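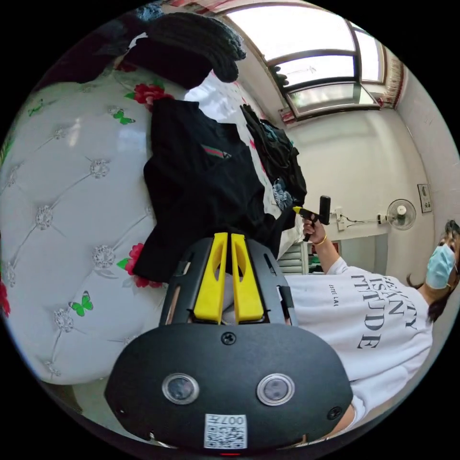 Notebook entry, June, morning session
Nursery Heat Study, Stastcombe laboratory
Subject: room loggers, first comparison, and notes towards the summer placement

Work began at 8.15. The purpose of the session was to establish whether the Flarkard room loggers agree with one another well enough to be placed in nursery sleep rooms for the summer. The study asks how warm those rooms become during the afternoon rest, when the youngest children are lying down and cannot move themselves to a cooler place. It does not measure the children. All readings are of the room air, and colleagues drafting letters to parents are asked to keep to that wording.

The study holds 20 loggers. All were charged overnight and set to the same clock before being started. Two showed the wrong time zone on waking and were reset by hand. The interval was set to one minute for the comparison and will be lengthened for the placement itself.

Ice point

A vacuum flask was filled with crushed ice made from purified water, and enough chilled water was added to fill the gaps. The first attempt was too wet, with ice floating clear of the bottom, and 100 ml was poured off before the probes went in. Each external probe was held in the middle of the slush, away from the wall of the flask, until the displayed value had stopped moving. The flask was topped up between batches.

Most probes settled close to zero and stayed there. Logger 6 read high throughout. It was taken out, dried, put back in a different position and read high again by the same amount, so the offset belongs to the logger and will be entered in the correction sheet. Logger 14 drifted for longer than the rest before settling. Its probe lead has a slight kink near the plug. The lead was changed and the logger will be repeated this afternoon with the last batch.

It was noted that the ice point tells us little about how the loggers behave at the temperatures of a warm bedroom. It is a fixed point that costs almost nothing, and it catches gross faults. The decision on whether to accept a logger rests on the chamber run.

Chamber run

The loggers were placed in the Fodero cabinet on two wire shelves with their faces towards the door. The cabinet was stepped upwards from a cool room temperature to well above anything expected in a sleep room, held at each step, and then stepped down again. The reference thermometer was hung between the shelves.

The upper shelf ran warmer than the lower at every step. The same was seen in spring with the older loggers. Swapping the two halves of the set part way through showed that the difference stayed with the shelf. The shelf means will therefore be treated separately, and no logger will be failed on a comparison across shelves. A small fan has been suggested for inside the cabinet. It was used once before and added heat of its own, so a test with the fan alone should be done first.

On the way down, the loggers lagged behind the reference more than on the way up. The casing holds its warmth. For a nursery room, where the air changes slowly, the lag should matter little, but a room aired by opening all the windows at once will appear to cool later than it did. Anyone reading the traces for the effect of airing should allow for this.

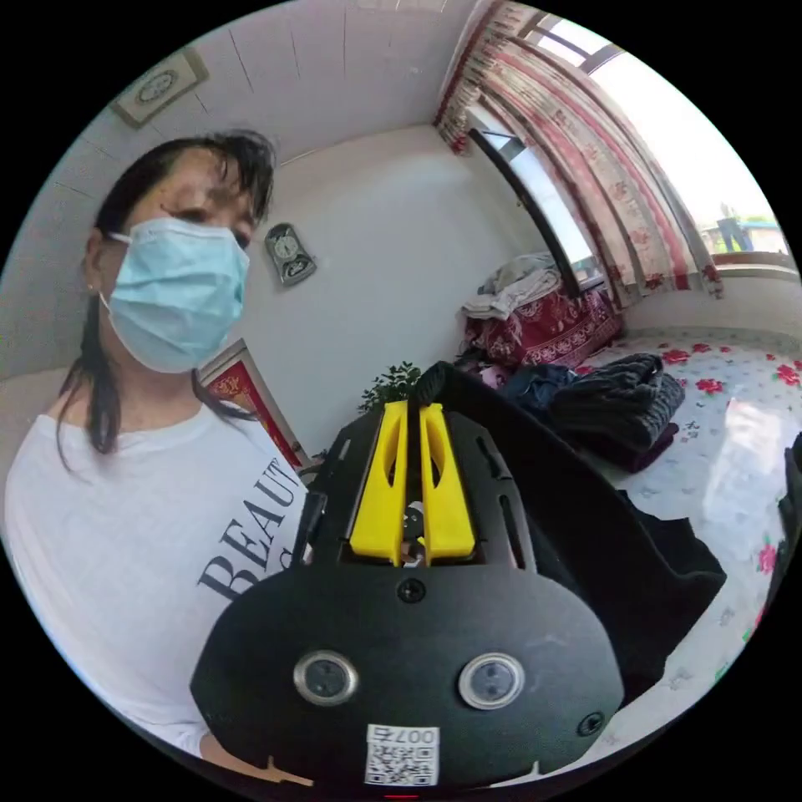
Why are the loggers to be fixed at cot height and not at the height used for an ordinary wall thermometer?
The air in a closed room forms layers, and the reading wanted is that of the air in which the children sleep. A logger at adult head height may read warmer than the air in a low cot, and under a flat roof the gap can be wide by mid-afternoon. Cot height also lets the rooms be compared with one another, whatever the height of the ceiling.

Three mounting arrangements were tried against the partition wall at the end of the laboratory. The adhesive strip supplied with the logger held well but left the back of the casing flat against the wall, and the logger then followed the wall more than the air. A spacer of cork solved that. The third arrangement, a cord loop over a hook, was rejected outright for any room used by small children. The cork spacer with strip is adopted. Nurseries will be asked to choose an inner wall, out of direct sun, away from radiators and out of reach from inside any cot.

Humidity

The humidity readings were checked with a saturated salt solution in a sealed box. Agreement was fair, and worse than the maker's sheet suggests. The study needs humidity only to separate close, damp afternoons from dry ones, and the present agreement is enough for that use. It is not enough to support any figure for how the heat would have felt, and no such figure should be given in the report to the nurseries. The matter was discussed at some length in spring and should not be reopened without new equipment.

Records from the trial placement

One logger was left in the pilot nursery through May, in a sleep room with a large west window. The file was read out this morning and contains 2,129 records. There is one gap, in the second week, which matches the nursery's note that the room was being painted and the logger had been put in a drawer. The drawer readings before and after the gap have been flagged and left out of the working copy. The raw file is untouched.

The trace from that room is of interest even without corrections. The highest readings do not fall at midday. They fall late in the rest period and carry on after it, when the sun has moved round to the window. On several afternoons the room was still warming when the children would have been getting up. The staff had understood the room to be at its worst just after lunch and had been closing the blind then and opening it again afterwards. No advice has been sent to them on the strength of one room and one month. They have been told the trace is available should they wish to see it, and they have asked for a copy.

The blind itself is on the inside of the glass. An outside shade would be expected to do more, as it stops the sun before it enters the room, but the building is rented and the nursery does not expect to be allowed one. The placement form should have a line asking whether shades are inside or outside. At present it asks only whether there are any.

Placement form

The form was read through with the above in mind. Changes agreed:

Add the position of the shade, as above.
Add the direction the main window faces, with a simple sketch of a compass for staff to mark.
Add whether the room is on the top floor.
Replace "ventilation regime" with "when are the windows and doors usually open?"
Remove the question on building age. Few staff knew the answer in the pilot, and it can be found by other means.

The diary sheet remains at one side of paper. Staff in the pilot filled it in reliably during the first fortnight and less so later. It may be better to ask for ticks only, with a space for anything out of the ordinary. The heading should also say that a missed day should be left blank and not filled in from memory.

A stock of 200 diary sheets has already been printed with the old wording. They may be used up as scrap in the office. They are not to go out with the loggers.

Link with the Dai project

The Dai project has asked whether the sleep room readings can be shared for its work on warm nights at home. In principle the answer is favourable, subject to the terms the nurseries have signed. Those terms cover use within the present study and do not mention any other. A revised sentence has been drafted for the summer letter. Readings from the pilot nursery are not covered by it and would need a separate letter. Until the reply is on file, the pilot readings should stay in the study folder.

There is also a practical difficulty. The Dai loggers record on the half hour and ours will record every ten minutes from the moment of starting. If both sets were started on the hour, the records would line up with no further work. It is proposed that all our placements be started on the hour.

Afternoon

Logger 14 was repeated at the ice point with its new lead and settled promptly. It is accepted. Logger 6 is accepted with a correction. One further logger, number 11, stopped recording during the downward steps and would not restart until its battery had been taken out and replaced. It is withdrawn and will be returned to Flarkard with a copy of the file.

The cabinet was left open to cool and the salt box resealed. The flask has been washed and is on the drying rack.

Outstanding

Fan test in the empty cabinet.
Correction sheet, to be checked by a second person before any logger leaves the building.
Cork for the spacers. The present piece will not cover the whole set.
New diary sheets to the printer once the heading is agreed.
Reply to the Dai project on start times.
Spare probe leads, two.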